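Notebook, kitchen tasks in sim
9/22/23

Picking up where I left off before lunch. The question on the whiteboard is still "can it put the groceries away yet?" and I am going to try to answer at least the fridge part of it here, while it's fresh.

Short version: much closer than it was in February! Still a long way from something I'd let loose in my own kitchen, but I spent most of the morning grinning at the monitor, and that has not been true of many mornings on this project.

Setup. Arm policy is the Jurine checkpoint Senan finished training last night. Kitchens come out of Sketudo, same generator as before, with the fridge layouts that Jarosław rewrote (glass shelves, glass drawers, doors that open either way). Wrist view only. I turned off the overhead view on purpose, because in February we were getting good numbers that fell apart as soon as the overhead view went away, and I wanted to know early this time.

Ran 800 episodes overnight on the Ekside machines. Task in each one: door starts closed, object starts on the counter, object has to end up inside the fridge, door has to end up shut. Success on the full chain was 379. In February we had 17 out of the same number. I checked it twice and then asked Senan to check it, and he got the same count from the raw logs without looking at mine.

What got better:

Opening the door. This used to be the whole problem. The old policy would hook the handle, pull straight back, and lose it once the door started to swing. The new one follows the arc. You can watch it let its wrist go along with the door and then slide out of the way, and it does this on handles it never saw in training, including the thin groove kind that I was sure would beat it. I've probably replayed one of those ten times now for no scientific reason at all.

Recovering from a bad grasp. If the object slips on the counter it backs off and tries again from a different angle. Senan says he didn't put anything in for that, apart from a lot more of the messy demos that we used to throw out. So we should stop throwing them out. Told Jarosław, who has been saying so for months and was very gracious about it.

What's still bad:

Glass. The clear shelves and drawers are the biggest single cause of failures by a wide margin. From the wrist the edges are a few pale lines and the rest is whatever is behind them, so the policy aims through a shelf as if it were air. Knocks the front lip, stalls, pushes, stalls. In a real fridge that would be a cracked shelf or a jar on the floor. The depth channel is perfect in sim and so it ought to know better, which makes me think it has learned to mostly ignore depth. Need to look at that.

Big round things. Anything wider than the finger opening it tries to grab anyway. It should be nudging, or scooping, or (what I do at home) using two hands. With one gripper we may have to say that some objects are out of scope, though I'd like to hold off on that until we've tried pushing.

Shutting the door. Silly one. It gets the object in and then acts like it's finished. A good share of the failures are complete successes with the fridge hanging open, so basically my kids. Senan thinks the demos end too early and that a few more seconds on each would fix it. Cheap to try.

Drawers pulled forward. If the layout starts with a drawer part way out, the policy doesn't push it back before closing up. Only 3 demos in the entire set have that in them, so no surprise there. More demos.

Talked all this over with Jarosław at his desk. He thinks we should render the glass with stronger reflections and some smudges, as real shelves are never that clean and smudges would give the camera something to hold on to. I like it, though I worry about making sim easier than life. Compromise: randomize from spotless to filthy and report the results separately. He's going to have a first pass of the material ready tomorrow. He also wants to swap out the flat gray cabinets for textured ones. I said later, one thing at a time, since if we change both we won't know which one did it.

On the bigger question. The folks at Daneshvar keep asking when this goes on a real arm, and I finally have an answer that isn't a shrug. Put a plain closed-door fridge with wire racks in front of it, hand it cartons and cans, and I think we could try it now, slowly, with somebody on the stop button. Glass fridge, melons, drawers, no. Time per item is also awful compared with a person. I put my own groceries away last night with half an eye on the clock and I was done with the whole bag before the sim arm would have had the second carton in. But it's the kind of chore that could run while you're out of the house, so maybe slow is fine. I'd take slow!

To do:
- plot attention/sensitivity on depth input, glass episodes only
- extend demo endings, retrain, rerun the same seeds (Senan)
- glass material with smudge range (Jarosław)
- collect more half-open drawer demos, me, this afternoon if the teleop rig is free
- write down the object size cutoff somewhere people will find it
- save the groove handle clip for the group meeting

Later, same day. Rig was free, got a decent batch of drawer demos in. Harder than I expected to do by hand from the wrist view alone. I bumped the lower drawer's lip more than once myself, on exactly the sort of edge I was complaining about this morning, so I have a bit more sympathy for the policy now. Will mark which demos have a bump in them but keep them in, per the above. Retrain goes on tonight with the longer endings if Senan's script is done.
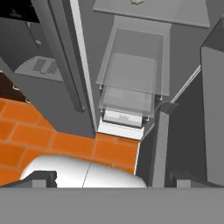
Wrist view in sim, fridge with glass shelf and both clear drawers, white round object at the fingers.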